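Handwashing Compliance and Norovirus Spread in a Residence Hall
Begoñe Aranda
Cillidbridge College, Introductory Epidemiology
Submitted 2020-03-09

1. Background

Norovirus is a common cause of acute stomach illness. It passes between people through contaminated food, water, surfaces and direct contact, and a small dose is enough to infect. Alcohol hand gel works poorly against it. Soap and running water remain the standard advice.

Livlow Hall had a cluster of vomiting and diarrhea in September. This report looks at whether residents who reported washing their hands before meals were less likely to fall ill during that period.

2. Methods

A paper survey was left in the mailboxes of all 320 residents. It asked about symptoms, date of onset, floor, shared bathroom use, and handwashing before meals (always, sometimes, rarely). A case was defined as a resident with vomiting, or with three or more loose stools in 24 hours. Completed forms were returned to a closed box at the front desk and entered twice into a spreadsheet. Entries that did not match were checked against the paper form.

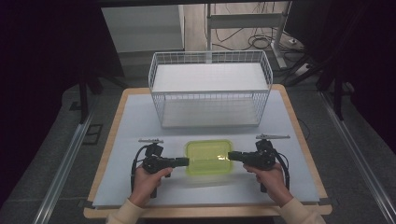
Residents who had been away from the hall for more than two nights in the period were to be left out, but no form reported this. Illness was compared between the "always" group and the other two groups combined. No stool samples were tested, so norovirus is assumed from symptoms and duration.

3. Results

Of the forms sent out, 235 were returned. Seventy respondents met the case definition. Cases were more frequent among residents who answered "sometimes" or "rarely" than among those who answered "always." Most cases lived on floors with shared bathrooms. The median time to recovery was two days.

4. Limitations

Handwashing was self-reported and is probably overstated. The survey went out after the cluster ended, and residents who had been ill may have been more willing to reply. Floor and bathroom type could not be separated, as all shared bathrooms are on the lower floors.

5. Further work

A second survey is planned for Waaka Hall, where every room has its own bathroom. The form will add a question on meals eaten outside the hall.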